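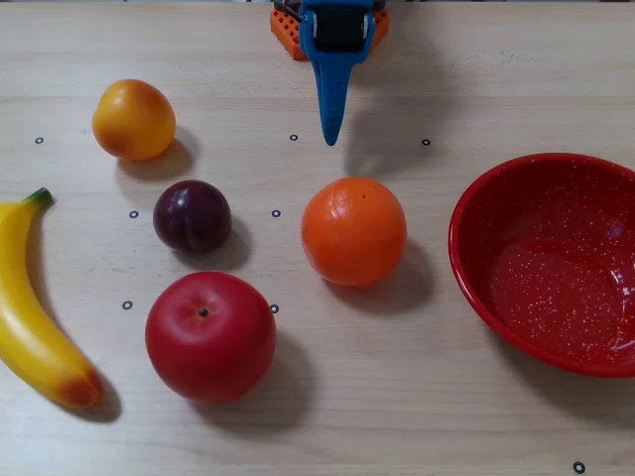
*Fig. 1. Fruit and bowl laid out under the gripper.*

# Session 6: House rules for table-top picking

Right, this is the session people expect to be dull, and I rather enjoy it! We've done grasp planning and we've done the arithmetic, so now it's the habits: what you do before you press start, what you write down, and who's allowed to put their hand where. Most of it comes from the bench rules Zinhle Motaung wrote when she set up the Ngau lab, with my grumbling added on top.

Bring your printed layout sheet. I've only got two spares.

## Laying the table

Look at Fig. 1 again. There's a peach (or something very like one), a plum, an orange, an apple, a banana and a red speckled bowl, with bare wood between the orange and the bowl. The little black rings on the table top are what I want you to get fond of. When you write down where a thing is, write it against the rings. "Orange in the middle" is useless to whoever has the bench after you, and I've had "apple, usual place" handed in as a full layout record (you know who you are).

So, for every layout:

- Give each item a name and stick to it. If it's "peach" in the sheet, it's "peach" in the log and "peach" in your report.
- Note the nearest ring for each item, and which side of it the item sits on.
- Put the bowl down first, then the fruit.
- Write down which way the banana points. Round things forgive you. Bananas don't.
- Mark anything that pokes outside the camera view. In the figure both the banana and the bowl do, and that goes in the sheet.

Ashwin Poduval asked last time whether the fruit has to go back in exactly the same spot between runs. It depends on what you're claiming! If you're reporting repeatability, yes, same spot, same turn. If you're testing how well the thing copes with variety, move it about, but decide the positions beforehand and write them down. Shuffling the fruit until it works and then reporting that run is cheating, even when you do it by accident.

## Hands and the stop button

The rule is simple and I'm boring about it. No hands over the table unless the arm is held and your partner has said "held" out loud. Nodding doesn't count. I want to hear the word.

Look at how close the fingertip sits to the orange in the figure. With a gap like that, you really don't want to be nudging fruit while somebody else is scrolling through a menu.

1. One person is on the stop, and does nothing else.
2. The other person handles the objects.
3. Swap after 17 runs, or sooner if either of you is getting bored.
4. Sleeves up, lanyards off, hair tied back.

Mandla Molefe and Sizwe Zwane worked out a version where the stop person reads the next layout aloud while the other one sets it, and it's lovely to watch. I'm happy with that so long as the reading is finished before the arm is released.

## What counts as a success

Agree it before you start. On the Trivus sheets we use this wording: the item is inside the bowl, is not touching the table, and stays there for seven seconds with the arm clear. An apple perched on the rim is a fail. So is knocking the plum on the way to the orange, even if the orange lands beautifully (people argue with me every year about this one, and I'm not moving).

Write the failures up with the same care as the rest. "Missed" tells me nothing. "Finger came down left of the orange and rolled it" tells me a lot, and it'll save you hours when you sit down with the results.

## For next time

Read Jacobus Mokoena's notes on the Brasov trials, mainly the part on logging. Then write a layout sheet for Fig. 1 as if you were handing the bench to a stranger, and swap it with your partner. If they can't set the table from it without asking you anything, fix the sheet and try again.

Sheets in my tray by noon, please, with both names on.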